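摊位背景布与泡沫字：这一季的经验汇总

上一期通讯登出冬季市集的摊位表以后，陆续有摊主来信问同一件事：背景布怎么挂，字怎么贴，布从哪里买。回信写得多了，内容大同小异，这一期就集中写一次。材料来自Nenwood手作市集过去几季的记录，以及Wirnilham和Skundcombe两处场地的使用情况。已经有固定做法的摊主可以直接跳到后面的场地部分，那里有几条规定和去年不同。

先说布

市集上用过的背景布大致有四类：棉布、涤纶布、绒布和无纺布。颜色以黑、深蓝、米白为主，近两季黑色最多。

棉布手感好，颜色沉，拍照时不反光，缺点是折痕重。折好放在箱子里过一个月再拿出来，横竖两道印子很清楚，用手抹不平，要用熨斗或者挂烫机。场地里能用的插座有限，到了早上七点半大家都在排队等插座，所以用棉布的摊主最好头一天晚上在家熨好，卷在纸筒上带过来。纸筒可以向布店要，Cocco布店一般把用完的筒子堆在后门边，打声招呼就能拿。

涤纶布便宜，不容易皱，洗了干得快。薄的那种会透光，背后如果正对窗户，布上会出现窗框的影子，字也跟着看不清。遇到这种情况可以挂双层，或者换个方向。涤纶布还有一点要注意，有些批次表面发亮，在店里的日光灯下看不太出来，到了场地的射灯底下就很明显。买之前拿手机的灯照一下。

绒布最好看，也最重。一块能盖住整张背板的绒布，用普通夹子夹不住，挂到中午就往下滑。去年秋天有三个摊位用绒布，其中两个在下午换成了绳子穿边的做法。绒布吸灰也厉害，面粉、线头、猫毛都会粘上去，卖烘焙类食品的摊位请不要用。

无纺布适合只用一次的场合，比如学校义卖。它很轻，剪了不脱线，价格低，可是撕不得，一撕就是一条长口子。贴过胶带的地方再揭下来会起毛，第二次用就难看了。

如果只打算买一块，我们的建议是中等厚度的黑色棉涤混纺，四边锁好，上边留一道能穿杆子的筒。这种布挂起来平整，颜色也够深，洗衣机可以洗。

尺寸

Nenwood场地的背板是统一的，摊主自己带的架子五花八门，所以没有办法给一个通用尺寸。量的时候请量架子的外沿，两侧各加一掌宽的余量，上边再加穿杆的筒，下边盖过桌沿再往下一截。很多人只量到桌面，结果桌子往前挪一点，布和桌子之间就露出一条缝，后面的纸箱、水瓶都看得到。

桌布和背景布用同一块布连着下来也可以，看起来干净，适合东西小、摊子小的摊主，例如卖耳饰、印章、小蜡烛的。坏处是桌上一动，背景跟着动，字也跟着晃。卖陶器的请把桌布和背景布分开。

布边要不要锁，看布料和用的次数。棉布不锁边，洗两次就毛了。自己没有缝纫机的，Cocco可以代锁，价钱按边长算，通常当天能取，逢市集前一周会排队，请早一点送。也可以用熨烫粘合带，把边折进去烫平，效果不错，只是不耐热水。

挂法

常见的有三种。

第一种是夹子。文具店的长尾夹、晾衣夹、木工用的弹簧夹都有人用。夹子的好处是快，不用提前准备，位置可以随时调。夹的时候从中间往两边夹，先夹正中一个，再夹两端，最后补中间的空当。从一头夹到另一头的话，布会越拉越斜，夹到最后多出来一块。夹子颜色尽量和布接近，黑布配银色夹子，远看一排亮点，很抢眼。

第二种是穿杆。布的上边缝一道筒，杆子从里面穿过去，两头架在架子上。挂出来最平，适合常年摆摊的人。杆子可以用窗帘杆、竹竿或者晾衣杆。竹竿请选直的，买的时候放在地上滚一滚就知道。伸缩杆也行，伸到最长的时候中间会往下弯，长摊位要在中间加一个支点。

第三种是系绳。在布的上边打几个气眼，绳子穿过去系在架子横杆上。户外有风的时候这个办法最稳。绳结打活结，收摊时好解。气眼钳可以向市集借，放在入口登记台下面的工具箱里，用完请放回原处。

不管哪种挂法，布的下边最好有点分量。缝一条链子进去，或者用几块平的小石头压在桌布下面都可以。磁铁在铁架子上很好用，木架子就没有办法了。有人用沙袋，装沙的袋子一定要双层，上一季有个袋子漏了，收拾了一个下午。

关于泡沫字

泡沫字这两季很多，原因很简单，轻，大，远处看得清，孩子们也喜欢。做法有现成买的，也有自己切的。

现成的泡沫字在文具店和玩具店都有，多数是给幼儿认字用的，颜色鲜艳，厚薄一致，边缘光滑。一套里面每个字母通常只有一个，名字里有重复字母的摊主要买两套以上，下单之前把摊名写在纸上，一个一个数清楚。Cocco的名字里有三个C，他们自己的招牌就是拼了三套才凑齐的，剩下的字母到现在还装在柜台底下的篮子里，需要单个字母的摊主可以去翻翻看。

自己切的话，用EVA泡沫板比较合适，软，有弹性，摔了不碎。聚苯乙烯板更便宜，切口会掉白色小颗粒，粘在黑布上非常难清理，切完要用吸尘器把边缘吸一遍，再刷一层白胶封住。

切之前先做纸样。在电脑上挑一种笔画粗的字体，打印出来，剪好，贴在泡沫板上描边。笔画细的字体不要用，切出来软塌塌的，立不住，贴在布上也容易卷。有圈的字母，例如A、B、D、O，里面那块先切掉，再切外轮廓。先切外面的话，手没有地方按，里面容易切歪。

刀要换得勤。泡沫看起来软，钝刀切下去会拖出毛边，来回锯几下就更难看了。美工刀片折一节新的，刀立直，一刀到底，厚板分两次切，第二刀沿着第一刀的缝走。弯的地方转板子，刀的方向保持不变。桌上垫切割垫，没有的话用旧杂志也行。孩子参与的时候请让孩子描边和上色，切的部分由大人来做。

热切割笔切得快，切口也光，但是有气味，必须在通风的地方用。场地室内不允许使用热切割工具，这一条写在摊主须知里，请遵守。

字的大小

常有人问字要做多大。我们试过把同一个摊名做成几种大小，挂在走廊一头，人站在另一头看。字高20厘米的在走廊尽头读得很清楚，45厘米的当然更清楚，可是一个长一点的摊名根本放不下，要分两行，而且把货架挡住了。大部分摊位用20厘米左右手边常见的规格就够了，名字特别短的可以再大一号。

字间距比字的大小更容易出问题。初次做的人喜欢按字母等距离摆，摆出来A和V之间空一大块，I和L挤在一起。摆的时候退后几步看，觉得疏密差不多就行，别用尺子量。先在地上摆好一遍，拍张照片，到了场地照着照片贴，能省很多时间。

中文摊名也有人用泡沫切，笔画多的字切起来很费功夫。建议做成一个方块，字刻空，后面衬一张颜色不同的纸，比一笔一画切下来结实。

颜色

黑布上放浅色和鲜艳的颜色都看得清。黄、白、橙、浅绿最醒目，深红、深紫和深蓝远看会和黑布混在一起，近看倒是不错。几种颜色混着用也可以，多数卖玩具、童书和糖果的摊位都是混色。想要稳重一点的，全部用一种颜色，白色最省事。

给泡沫上色用丙烯颜料，刷两遍，第一遍干透再刷第二遍。喷漆会腐蚀聚苯乙烯板，喷上去表面马上坑坑洼洼，如果一定要用，请先刷白胶打底，拿边角料试一下。EVA板可以直接喷，弯折的时候漆面会裂。

怎么把字固定在布上

这是来信里问得最多的一项，也是最没有统一答案的一项。

双面胶在棉布上粘不牢，早上贴好，十点钟就开始掉。泡沫双面胶好一点，撑得过一天，揭下来会在布上留一层胶，洗衣机洗不掉，要用酒精一点一点擦。

魔术贴是目前用得最多的。字背面粘带钩的一面，布上缝带毛的一面。绒布本身就能挂住钩面，不用再缝东西。棉布上缝小块的毛面，颜色选和布一样的，取下字以后也看不出来。买魔术贴请买带背胶的那种粘在字上，再用针线在边上补几针，背胶遇冷会变硬，冬天早上在户外尤其明显。

大头针适合临时用。从布的背面往前扎，扎进泡沫里，正面看不到针。EVA板咬得住针，每个字两到三根。收摊的时候数一下针，带几根来就带几根走。室内场地的地板上捡到过针，有孩子光脚在那一区玩，所以从这一季开始，室内的儿童区旁边不允许用大头针。

缝线最结实，适合摊名长期不变的。用和布同色的线，从背面穿过泡沫，线不要拉得太紧，太紧会把泡沫勒出一道沟。缝好以后整块布就不能机洗了，手洗的时候避开有字的部分。折叠也要小心，尽量卷着放。

也有人在字的上边打洞，用鱼线吊起来，挂在布的前面。有立体感，灯光打上去影子落在布上，效果很好。走道有风或者人多的时候字会转，背面朝前，所以背面最好也上色。

灯光

室内市集的顶灯偏暗，摊主自己带灯的越来越多。黑布吸光，灯要比用浅色布的时候多一盏，或者放得近一些。灯从斜上方打下来最自然，从下往上打，字的影子会往上跑，看起来有点吓人，万圣节那一场倒是合适。

请使用LED灯，夹在架子上的要检查夹口有没有松动。灯和布之间留出距离。电线沿着架子腿走，用扎带固定，过道上的一段必须用地面线槽盖住，线槽可以在登记台领。自带的插线板要有开关，一个插座后面不要再串第二个插线板。

用充电灯的摊主请前一天充满。场地里给手机充电的插座和给摊位供电的插座是分开的，手机插座旁边贴了标签，不要拿来接灯。

小件商品的摆放

黑布背景对小件商品很有帮助，尤其是白色、银色和透明的东西，放在浅色桌布上几乎看不见，换成黑布以后轮廓就出来了。桌面上如果也铺黑布，请在商品下面垫一块木板或者浅色的纸，让它和布之间有个过渡，也方便顾客伸手去拿。

黑色或者深棕色的东西正好相反，放在黑布前面会消失。卖皮具和深色陶器的摊主请考虑米白或者灰色的布。有一位皮具摊主的做法是背景用黑布，桌面用原色麻布，两边都照顾到了。

高低层次用盒子垫出来，盒子外面包同样的布就行。后高前低，最高的一层不要挡住字的下半截。字挂得太低是常见的毛病，早上空桌子的时候看着刚好，货一摆上去，字只剩上半截。定字的位置之前，先把最高的那件货摆到桌子上。

价签统一放在商品的左边或者前面，不要一会儿左一会儿右。手写的价签很好，字大一点。

清洁和存放

黑布最怕灰和线头。每次收摊后先抖一抖，再用粘毛滚筒滚一遍，滚筒请多带一卷纸，一块布常常要用掉不少。洗的时候翻过来，冷水，和深色衣服一起。第一次洗会掉色，请单独洗。晾的时候避开太阳直晒，晒过几次以后黑布会发红，和新布放在一起差别很大。

沾了蜡的地方不要用手抠。等它硬了，用卡片刮掉大块，上下垫吸水纸，熨斗调低温烫，蜡会吸到纸上，换几次纸就干净了。沾了颜料的地方要趁湿处理，丙烯干了以后基本没有办法，可以拿字母或者货架挡一挡。

泡沫字平放，不要竖着插在箱子里。竖着放一个夏天，下面的几个就弯了。弯了的EVA板用吹风机热风吹软，压在厚书下面过一夜，多数能恢复。字和字之间隔一张纸，颜色鲜艳的字母叠在一起，夏天会互相染色。箱子外面写上摊名和里面有哪些字母，下次不用全部倒出来找。

花费

常有人问做一套背景要花多少钱。各家材料差别很大，我们只说市集样品摊的账。样品摊那一套包括一块混纺黑布、锁边、两套泡沫字、魔术贴和一包夹子，一共60块出头的零头不算，正好记了60，钱主要花在布上，字母和夹子加起来还不到一半。旧窗帘改的会便宜得多，遮光窗帘背面往往有涂层，挂起来很挺，不透光，改之前看一下有没有晒黄的地方。

可以和隔壁摊主合买一卷布，Cocco整卷有折扣，具体折扣请自己去问，市集不代订。

三处场地的注意事项

Nenwood主场：室内，背板由场地提供，表面是木板，可以用夹子和系绳，不可以钉钉子，不可以用热熔胶。上一季有两块背板被热熔胶粘掉了一层漆，修理的费用从押金里扣。背板后面的通道要留空，箱子放桌下。早上七点开门，布置要在九点以前完成。

Wirnilham：半户外，有顶棚，三面通风。请用系绳或者穿杆，单用夹子不够。架子腿要压重物。下午三点以后太阳会从西侧照进来，靠西一排的摊位，布的背面会很亮，薄布会透。抽到这一排的摊主可以在登记台借一块备用的厚布，数量不多，先到先得。

Skundcombe：室内，礼堂，顶高，有舞台。舞台上的幕布是场地的财产，不能在上面别任何东西，磁铁也不行。礼堂的架子是旧的折叠架，横杆比较粗，普通长尾夹张不到那么大，请带木工夹或者绳子。礼堂储物室门牌是906，登记后可以把前一天的箱子寄放在里面，食品除外，储物室在收摊后一小时锁门。

这一季改动的规定

一、室内儿童区旁边不用大头针，前面已经提到。

二、背景布的高度不超过背板上沿。去年有摊主把布挂高了一截，挡住了后排的灯，后排提了意见。

三、摊名字母不伸出自己的摊位边界，包括吊着的字。

四、借用的工具当天归还。气眼钳上季丢了一把，现在只剩一把。

五、户外场地遇到大风，以现场通知为准，要求撤下背景布的时候请马上撤，桌布可以留。

几个零碎的问题

问得比较多的还有下面这些，放在一起回答。

能不能用彩灯串绕着字母？可以，用电池的那种，电池盒藏在布后面，缝个小口袋装着，免得拖着线往下坠。

能不能用纸字代替泡沫字？可以，卡纸要厚，背面加一层瓦楞纸，户外潮湿的早上纸会卷。

字母掉了一个怎么办？登记台有一盒备用的，颜色不一定对得上。也可以把剩下的字重新排紧一点，等中午空下来再补。

布上有折痕又没有熨斗，拿喷壶喷一点水，挂起来用手往下拉，半个钟头左右会好一些，棉布效果差。喷之前先把电源和灯移开。

样品摊的布能不能借？不能外借，可以到现场看，也可以拍照、量尺寸。样品摊每场都在入口右手边，背面的缝法和魔术贴的位置可以翻开看。

下一期会写价签和小招牌的写法，包括几种防水的笔。有好用的办法请来信，写清楚用的材料和在哪处场地用的，附一张布置好的照片更好。摊位申请照旧在星期四晚上八点截止，表格放在登记台，Cocco柜台上也有一叠。

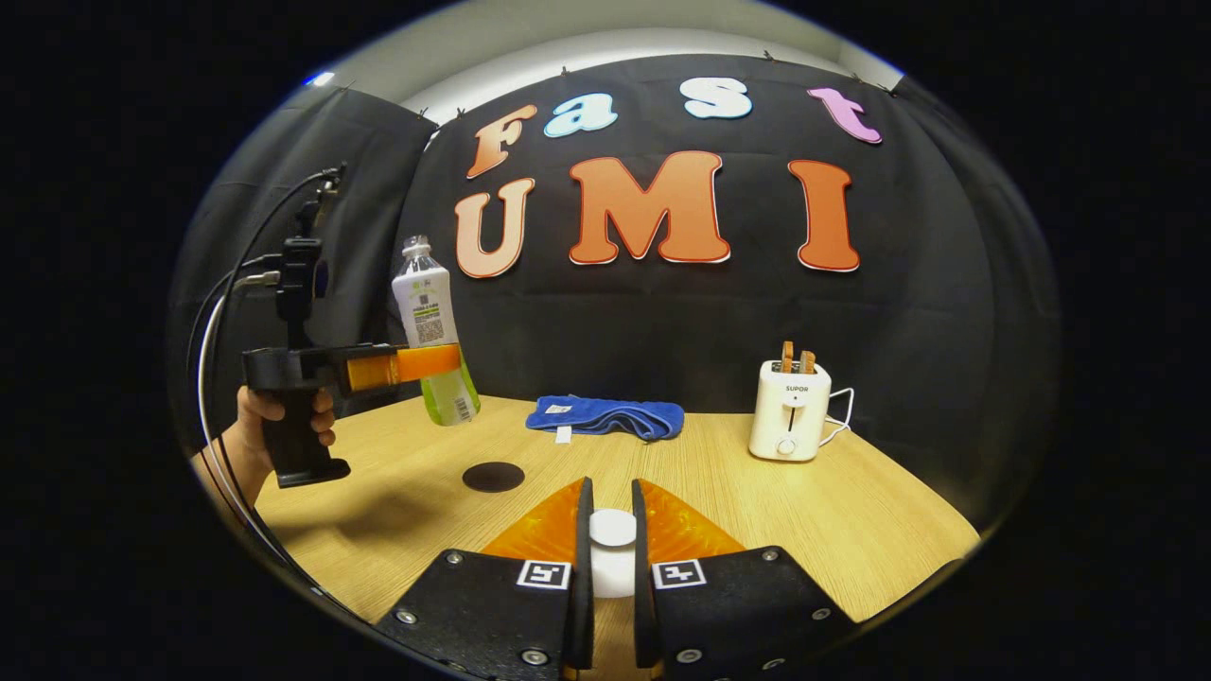 黑布背景配大号泡沫字，前面是一件白色圆柱形小物。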